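Umali Sock Range: Changes to Yarn and Sizing
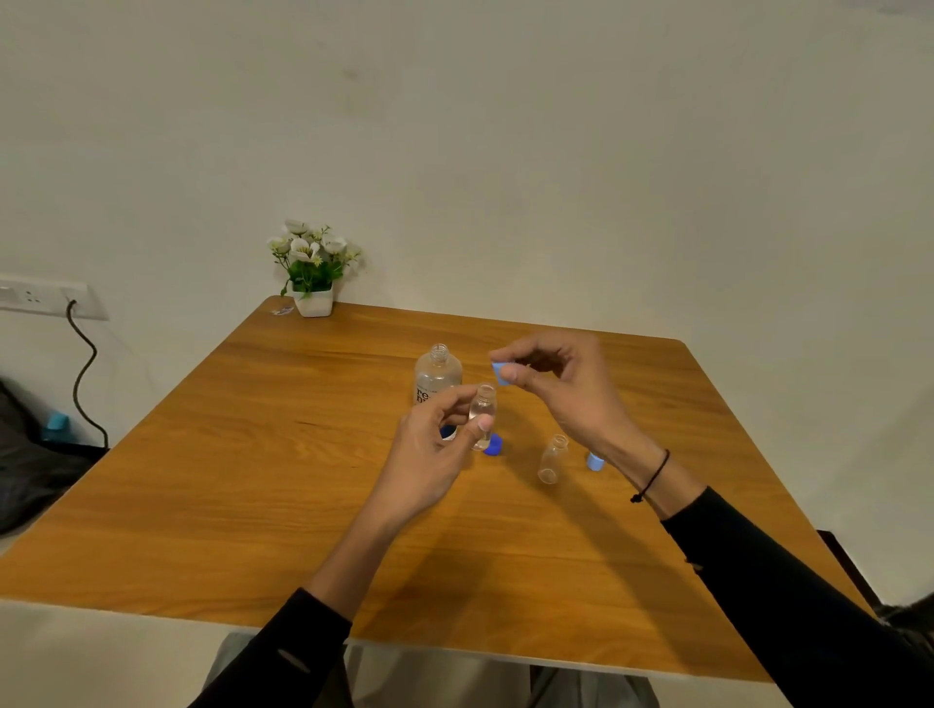

Esent will introduce a revised version of the Umali walking sock in November. The new sock is knitted from a blend of 80 percent wool and nylon, with a cushioned heel and a flat toe seam. The leg has been lengthened slightly so that it sits above the collar of most hiking boots.

The change follows a wear trial held in Grarnevdale last winter. Participants returned 1,082 wear reports, and the most frequent complaint concerned thinning under the ball of the foot. "We have moved the reinforcement forward and kept the arch band as it was," said Ingvild Tveit, head of knitwear.

Sizing will also change. The former small and medium have been divided into three narrower sizes, and members who fall between sizes are advised to choose the smaller one. The new chart will be printed inside each sleeve.

The care instructions are unchanged -- wash inside out on a wool cycle, without fabric softener, and dry flat.

Remaining pairs of the current sock will be offered to members at a 10 percent discount while stocks last. Retailers who wish to exchange unopened cartons should write to Rostam Jafarzadeh in the trade office before placing their winter orders. Cartons must be complete and in their original wrapping.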